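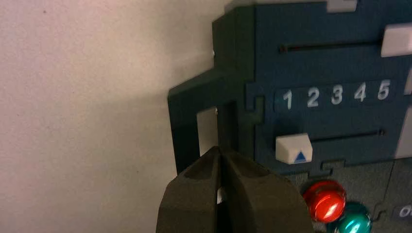 Eusebio Sánchez wrote to me that a slider with numbers beside it is the only honest control left on any appliance or panel, and that he would pay extra for one. He had just given up on a touch screen that made him press the same spot over and over to turn something down by one step. I have been thinking about his letter since November, and I agree with most of it.

I want to make the case for controls that move and stay where they are put. I mean sliders in slots, knobs with a pointer, and switches that sit either up or down. A white knob in a slot on a dark panel can be found from across a room. A row of printed numerals, one to five, is something a child can read and a tired adult can read too. There is no menu above it and no menu below it.

We rented a place in Zillport for a few years, and the kitchen fan had a slider. It was an ugly fan. The lever stuck a little near the low end, and the paint had worn off the cover where people's thumbs went. But everyone who came to the house could use it. My mother-in-law, who will not touch our current stove, ran that fan without asking. When we moved we bought a new one, a Ticona, with a flat glass strip on the front. It has 50 settings. I use 2 of them, and I have to look at the strip each time to find either one. With wet hands it does nothing at all.

The usual answer is that more settings give you more control. I don't think that is true for most things in a house. A fan needs a low, a high and a couple of places between. A lamp needs much the same. If I can't hear or see the difference between setting 31 and setting 32, then the maker has given me a bigger number and nothing else. Five is plenty for almost everything I own. For some of it three would do.

Numbers matter, though, and here I part ways with people who want everything plain. I have a heater, a Gronside, with a nice smooth lever and no marks on it whatsoever. It looks good on the wall. It is also impossible to talk about. If my wife calls from the other room and asks where the heat is set, all I can say is "sort of toward the right." With numerals I could say "four," and she would know what I meant. She could leave a note for the house sitter that said "keep it on two." Printed numbers let people in a house agree on something. I ended up putting a strip of masking tape under the lever and writing on it with a pen, and now the heater looks bad and works well.

The numerals should also be big and they should contrast with what is behind them. White on a dark color is fine. Gray on slightly lighter gray is not, and I see it everywhere. I am 63 and my eyes are ordinary for my age. I shouldn't need the flashlight on my phone to read the front of a machine I paid for.

There are fair things to say on the other side. A slot collects dust and grease. A flat surface wipes clean in one pass, and anyone who has gone around a slider with a cotton swab knows how dull that job is. Moving parts wear. Knobs come off and roll under things. I had a Gultitora radio with a volume slider that crackled whenever it was moved, and in the end there was one spot where it played and the rest was noise. I kept it on that spot for a long time and then I threw it out.

Still, I knew what was wrong with that radio. The part I touched was the part that had gone bad. When the glass strip on the fan stopped answering last winter, I had no idea whether it was the strip, the board behind it or the power. The repairman didn't know either until he had it open, and then he told me the whole front had to be replaced as one piece.

What I would ask for is modest. Put a real control on anything that gets adjusted every day. Let it travel far enough that the steps can be felt. Print the numbers next to it, large, and don't print more of them than a person can use. If there has to be a screen as well, for the clock or the timer or whatever else gets set twice a year, fine – put it off to the side.

Eusebio tells me he has gone looking for a new panel of the kind he likes and the ones he finds are mostly secondhand. He bought one anyway. He says the knob is stiff and he doesn't mind.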